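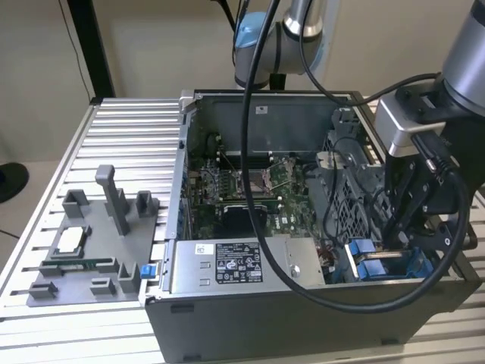

Aled Kemeys once complained that the desktop tower is the only piece of furniture people buy for its insides and then never open. The remark is often repeated by admirers of the tower case, an upright box for the working parts of a personal computer, meant to stand on the floor and collect hair.

Origins

Early desktop machines lay flat, with the screen perched on top. Owners short of room stood them on end, and makers took the hint, turned the badge round and charged extra. The Osby, sold mainly to offices in Nilenport, is usually named as the first local model designed to be upright from birth. Its feet were sold separately. A rival, the Prothero, came with feet but had its power switch at the back, where it could be reached by anyone willing to lie on the carpet.

Layout

Most towers hold the main board against one side wall, with the power supply in a top or bottom corner and the drives towards the front. Older cases fixed each drive with screws, one of which was always lost inside. Later ones took to carriers, plastic trays that clip round the drive and slide into a cage.

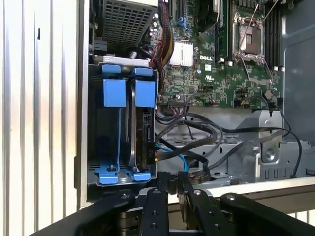 Does a drive mind which way up it is fitted? It will generally work flat or on its side, provided it is held firmly and has some air moving past it. A tilted drive wedged with folded card, a method long favoured in Nidcombe, is not advised.

Noise and dust

Fans draw in air and whatever is floating in it. Filters help if they are cleaned, a task commonly put off until Saturday and then until another Saturday. Makers of quiet cases line the panels with foam, which softens the hum and keeps the heat in, so that the fans must run faster.

Decline

Laptops have pushed the tower out of most homes. It survives among people who edit film, play games or dislike being told that a part cannot be replaced. The Nidcombe Tower Register lists 1159 cases still in use, more than 1000 of them beige. The register itself is kept on a laptop.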